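Ostap Demchenko
Packing for two weeks at my sister's place in Plimholm. Bus leaves at 5 a.m., so the bag gets done tonight.

Clothes rolled, shoes at the bottom - snacks go in last, on top.

19 liters is enough for July. I wear the heavy sweater on the bus. 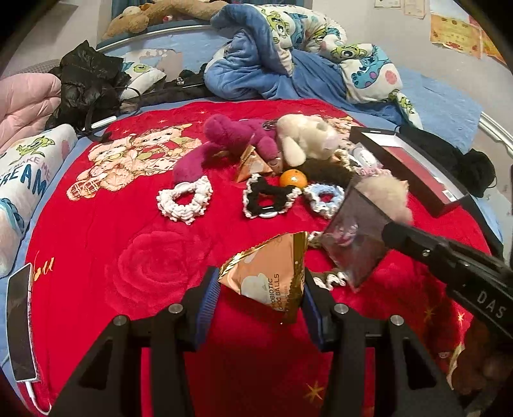 Do you pack a towel? Only if the place I'm staying doesn't have one.

482 likes · 19 comments

Filed under: Travel Light

Recent posts
Night bus to Sonari
Mending a backpack strap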